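Prerora opens doors at Bullotside, 15 new jobs by fall
For immediate release

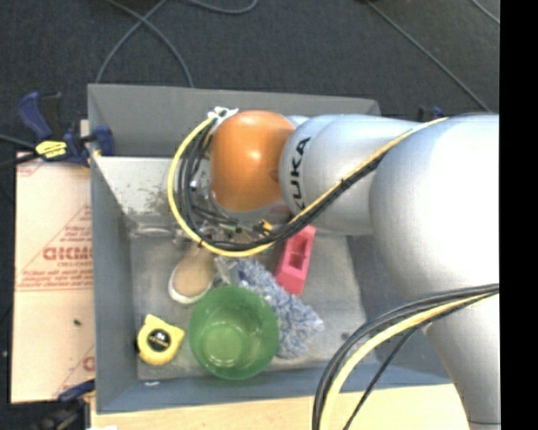
A KUKA arm over a gray bin of household objects.

BULLOTSIDE - Household goods company Prerora has signed a lease on the old Raudsepp building and will move its full returns and repair operation there starting in March. The move brings 15 new full-time jobs. Hiring is open now.

The building has been vacant for six years. New roof, new loading docks, new wiring. Parking lot gets repaved last, so expect some mud.

"We ran out of room, simple as that," said Mitiku Habte, operations director at Prerora. "Returns were stacked in the hallway. People were eating lunch in their cars. I went to see the Raudsepp place on a lunch break and called the landlord from the parking lot."

Prerora takes back used and returned home goods from stores in the region, cleans and fixes what it can, and sells it at a discount through its own outlet counter. The present site on Gruvusari Road will stay open to customers untill the new counter is ready. Same hours, same phone number.

Open positions include sorters, repair bench staff, a dock lead and four drivers. No experience needed for sorting. Drivers need a clean license. Day shift starts at 6 a.m., and a later shift will be added once the second dock is finished. Bus 430 stops across from the main gate.

Neighbors on the north side asked about truck noise at the spring meeting. Trucks will use the Gruvusari Road entrance only, and no deliveries after 8 p.m. The fence along the footpath is being replaced and the path itself stays open thru the work.

Drop-off for donated household items moves to the side door of the new building. No mattresses, no paint, no large appliances please. Small electrics are fine with there cords attached.

Applications can be picked up at the Gruvusari Road counter or at the front office in Bullotside.

Media contact: Mitiku Habte, Prerora, front office
Tours for press on request, closed shoes required

###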